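About Insaurralde

Insaurralde advises schools, workshops and small manufacturers on the purchase of robots and automated equipment. The firm was founded in 1939 as a supplier of conveyor parts to the canneries of Drunddale, and it moved to its present offices in Drolomville when the last of the canneries closed. We no longer sell equipment of any kind. Our income comes from planning fees paid by the organizations we serve, and we accept no commission from manufacturers or dealers.

What We Do

Most clients come to us with a sum of money already approved and a general idea of what they would like to own. Our first task is to put that idea in writing. We ask what the equipment will pick up, who will operate it, how many hours a week it will run and where it will be kept when it is idle. A hand-held gripper, a bench-mounted arm and a fixed packing cell may all be able to lift the same object, but they belong in different budgets and call for different amounts of floor space, training and insurance.

From the written requirement we prepare a purchase plan. Each plan contains the following sections:

Equipment and accessories, with prices from at least two suppliers
Delivery, installation and electrical work
Training for operators and supervisors
Spare parts, including finger pads, cables and fasteners
Software fees and renewals
Storage, repair and eventual disposal

Spare parts receive particular attention. In the plans that reach us for review, the line for replacement parts is often blank, and the first repair is then paid for out of a training or travel account. We ask every client to set aside a parts reserve before the order is signed. For a single hand-held unit, our usual figure for the first year is $3000.

Trials Before Purchase

Clients are encouraged to try equipment on the goods and surfaces they deal with every day. A gripper that performs well on a machined block may be a poor choice for household items, and a trial should include shiny packaging, smooth bowls and patterned cloth if those will be part of the work. Our trial form records the object, the surface, the operator and the outcome of each attempt, and a copy is attached to the purchase plan.
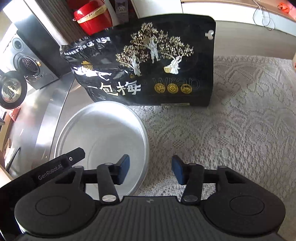
Santino Bustos writes that his own department would have bought the wider model on the strength of the catalog alone, and that an afternoon with bags and dishes changed the order. He adds that he would still like to see the trial form shortened, a request now under review.

The Trovoter Plan

Trovoter is our planning program for organizations making a first purchase. It runs for 4 months, beginning in January, and ends with a complete budget that can be placed before a school board or a board of directors. Participants receive a planning workbook, two site visits and a written review of every supplier quotation they obtain. The fee is fixed at the start and does not vary with the value of the equipment.

Participants remain free to buy from any supplier, to lease, or to postpone the purchase. When a postponement is recommended, the plan states which prices should be requested again and which measurements of the site may be kept.

Working With Us

Inquiries are received at the Drolomville office by telephone, by letter or through the contact form. Please include the amount approved, the date by which it must be spent, and a short list of the objects the equipment is expected to handle. Floor plans are helpful but are not required for a first meeting. Site visits within Drunddale and Drolomville are included in the planning fee, and travel to other locations is billed at cost.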